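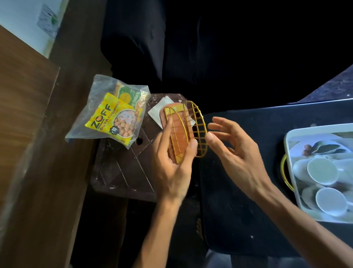 What Stedden Throws Out, and What It Keeps
Final project report, Household Studies

I grew up thinking a thing was either useful or trash. Eleven weeks at the Greenwood swap shop changed my mind completely! My question was simple: when people in Stedden clear out a home, what gets a second life?

I went through the shop's donation book for the spring term and typed up every line, 1,391 entries in all. Then I marked which items had left the shelves by closing day and which were still sitting there.
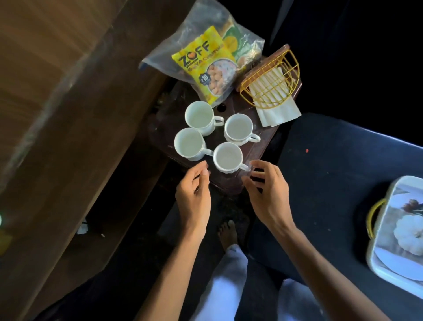
Nadine Okerby
Second-year student, Household Studies

Kitchen things were the stars. Cups, bowls and baking pans often went the same day they came in – even the odd ones. Lamps did well too, if the cord was in good shape. Big furniture was slow, and 287 entries never found a taker. Most of those were wardrobes, bed frames and old desks.

I also spoke with people on five streets near the shop. Many had never been inside, and a few thought they had to bring something to take something (you don't). A better sign would help a lot.

Next term I want to repeat this in February, right after the holidays. I'd love to see what happens to all those gifts.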